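Serkside Incident Alerts: Set-Up Guide
Section 4. Setting up your watch area and alerts

Now for the fun part! By this point you should have an account and a confirmed email address. In this section you'll draw your watch area, choose which kinds of police and fire news reach you, and send yourself a test alert. Have your phone nearby.

4.1 Draw your watch area

1. Open Serkside and tap Areas, then New Area.
2. Type a street address or drop a pin on the map. A pin works well for parks and trailheads that don't have an address.
3. Drag the blue ring until it covers the blocks you care about. The smallest ring is 700 feet across.
4. Give the area a name you'll recognize at a glance, such as Home or Mom's street.
5. Tap Save.

You can save up to 20 areas on one account, so go ahead and add work, school and the route in between.

Note: Two rings can overlap. If an incident falls inside both, you'll get a single alert with both area names on it.

4.2 Choose your alert types

1. Tap the area you just saved, then Alert Types.
2. Turn on the types you want: Road Closure, Missing Person, Fire, Burglary and Theft, Serious Assault, Police Request for Witnesses.
3. For each one, pick Right Away or Daily Roundup. The roundup comes at 7 a.m. and it's a great way to keep up without your phone buzzing through dinner.
4. Tap Done.

We love the Request for Witnesses type and suggest leaving it on Right Away. These alerts carry the phone number and the file number from the news release, so if you saw something, you have what you need to call.

Caution: Serkside does not take emergency calls and does not pass messages to the police. If you are in danger or see a crime happening, call 911.

4.3 Connect the Relow feed (optional)

Relow gathers news releases from police departments and sheriff's offices and sends them on as they're published. Once it's connected, you can read the full release right inside the alert — no hunting around on a department's website.

1. Go to Settings, then Feeds, then Relow.
2. Tap Connect and wait for the green check mark.
3. Choose your county. If it isn't listed, choose State and filter later.
4. Set History to the number of past releases you'd like to load. The limit is 1000, and a full load takes roughly a minute.

Note: If you see error 802, the feed is connected but your county hasn't published anything yet. Leave it on and new releases will come in.

Caution: A release can be corrected or withdrawn after it's published. Look for the Updated tag at the top before you share one, and please don't post names or guesses about suspects in the comments.

4.4 Send a test alert

1. Go to Settings, then Test.
2. Pick an area and tap Send.
3. Lock your phone. The test should show up on the lock screen with the word TEST in front.
4. If nothing arrives, check that notifications are allowed for Serkside and send it again.

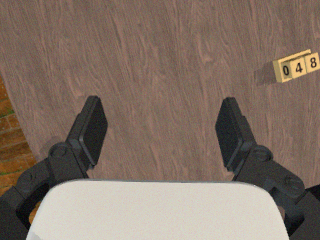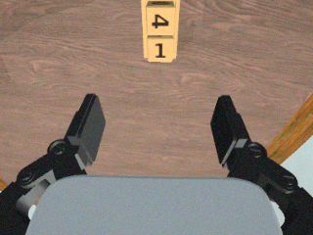 Numbered blocks on a brown wooden tabletop: 048 in the first view, the tray in the second.

When your test comes through, you're all set! Section 5 covers sharing an area with family members.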